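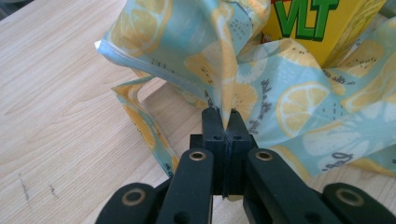
**Driseo Kitchen & Linens, Household Instructions Desk**

## Section 10: Folding and Storing the Fruit-Print Cloth

This section covers the aqua cloth with the citrus and kiwi print. Plain cloths are in Section 9, and they are easier. The busy pattern hides creases very well until company arrives.

You will need a clear stretch of table, both hands, and the Neltthorpe storage sleeve that came in the box. If the sleeve has already gone wherever sleeves go, a large envelope will do.

### 10.1 Before you fold

1. Wipe the table and let it dry. Crumbs folded into the cloth in July will still be there in December, and they will not have improved.
2. Put the cloth down in a heap. Do not try to snap it open in midair like a hotel maid. Lamps have been lost this way.
3. Pinch the heap near its middle and lift until it stands up in a tent. Give it a small shake. Most of the tangles drop out by themselves; the rest are yours.
4. Lower the cloth and look for the narrow, see-through strap. Pull it out to one side so it hangs in a long curve, clear of the folds.
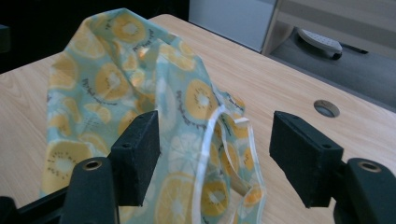 ### 10.2 Folding

1. Find two neighboring corners. You may find the same corner twice. Keep going.
2. Spread the cloth flat, print side up, and smooth it from the center outward with your palm. The handwritten-style lettering makes a fair guide: where a line of it takes a sudden bend, there is a wrinkle under it.
3. Fold in half lengthwise, then in half again. Do not try to match the fruit along the edges. The pattern was not laid out with you in mind.
4. Roll from the short end, loosely, leaving the strap outside the roll.
5. Bring the strap once over the roll and slide everything into the sleeve.

> **CAUTION:** Do not iron. The Ruder press described in Section 12 is for cotton napkins only. Owners who skip this line tend to write to us later, at length.

> **Note:** If the finished roll is thicker than your forearm, it is probably folded over on itself somewhere. Unroll and go back to step 2.

### 10.3 Checking the table

Once the cloth is put away, look over the bare wood in good light, from a low angle. Small dark scuffs and faint gray smudges are easy to miss with a tablecloth over them, a fact some households rely on.

1. Rub each mark with a soft, barely damp cloth, along the grain.
2. If it stays, try a little Seixas wood soap and wipe again.
3. If it still stays, put the tablecloth back on and see Section 11. 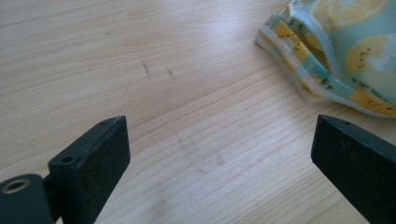
*Fig. 10-3. Tabletop with the cloth pushed aside. Two small dark marks and a fainter smudge.*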